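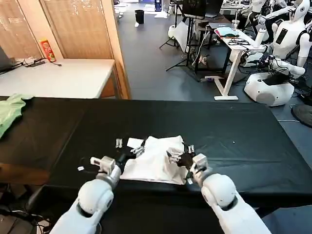

4.2 Folding on a shared table

Claims that a folded pile is a sign of a well-kept room deserve more doubt than they usually get. Stoler's household survey treats folding as a single act with a clear end: cloth goes in crumpled, cloth comes out square. Our own notes, taken over 13 visits to the Flusport site, do not support so tidy a picture. In most of them the word "folded" covered anything from a crisp rectangle to a heap turned over once, and the two coders (Vasiliauskas and Phuthong) disagreed on which was which more often than we would like.

Part of the trouble is the table. A black cover makes a white cloth easy to see, and it also makes every uneven edge look worse than it would on a pale worktop. In Figure 3 the white cloth appears folded over on itself, yet its far edge is stepped and its near edge is slightly rumpled. Quan's scale would score this as complete. Semer's would not, as it asks for edges that meet. We could find no good argument for either rule, and suspect that both were chosen for ease of marking.
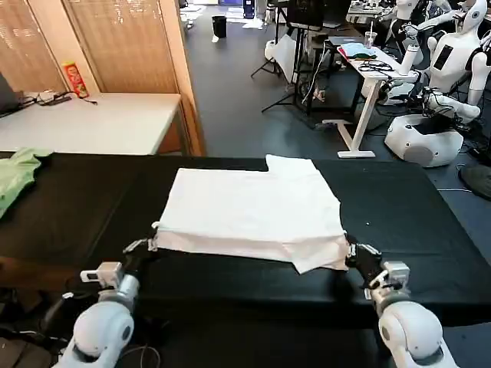
Figure 3. White cloth on the black-covered table, held at its near corners; a light green garment lies crumpled at the far left end.

The green garment raises a second doubt. It hangs partly off the table and would be left out of any score based on the middle of the surface alone. Whether it was waiting its turn or had been put aside cannot be told from the figure, and we have not guessed. The desk beyond, with its tangled cables and a snack canister, falls outside both scales too. A score for "tidiness" that leaves out so much may be measuring one piece of cloth and little else.

Related items
Counting creases: a reply to Semer
What do people mean by "put away"?
Table covers and the judging of edges
Notes from the October coding round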